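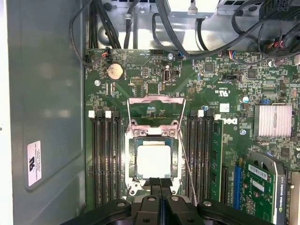 Dell board, load plate up.

April 1, 2024
From: Vikas Prajapati
Re: [ukolden-list] scanning the parish registers, who has what

Quick one between two other things, sorry for fragments.

Read all the replies. Short version – we keep going with the Staritz books first and leave Pawlak for October. The Staritz ink is fading worse, and the archive there only lets us have the reading room until they start on the roof. Pawlak can wait, those pages are in good shape and the binding is solid.

Answering the earlier message:

> Are we agreed on file names yet? I have 918 pages done from the
> baptism book and I don't want to rename them all twice. Also, do
> the marriages get their own folder or go in with the year? And
> what is happening with the big desktop, my laptop chokes on the
> full size scans.

File names: place, book, year, page. All lower case, no spaces. So staritz-baptism-1841-017 and so on. If you already did yours another way leave them, I have a little script that will fix it. Send me the folder before you touch anything.

Marriages: own folder. I know three people wanted it by year but the marriage book skips years and then goes back, it would be a mess. There's a loose sheet tucked in after page 62 that belongs to teh burials, please scan it where it sits and put a note in the index.

Desktop: getting a different processor, same case and everything else. Once it's back up the stitching should go on there and not on laptops. Likutero (the indexing program) wants a lot of memory anyway.

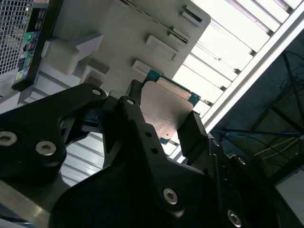 A desktop processor and the gray plastic tray.

Total so far is 3,336 pages across all the books, counting both sides of the fold-outs. More than I thought we'd have by spring.

Still need – someone who reads old German script for the margin notes. Mostly godparents and trades, a few remarks from the priest that are pretty rude. Pay is zero but I'll mail you the printed index. Also whoever has the gray book cradle, please bring it back, the spines are suffering wihtout it.

Will send the new page list tonight or tomorow.

Vikas

Recent in this list
Surname spellings in the Staritz burials
Likutero keeps dropping accents
Pawlak reading room hours
Godparents who are also witnesses?
Index template, third version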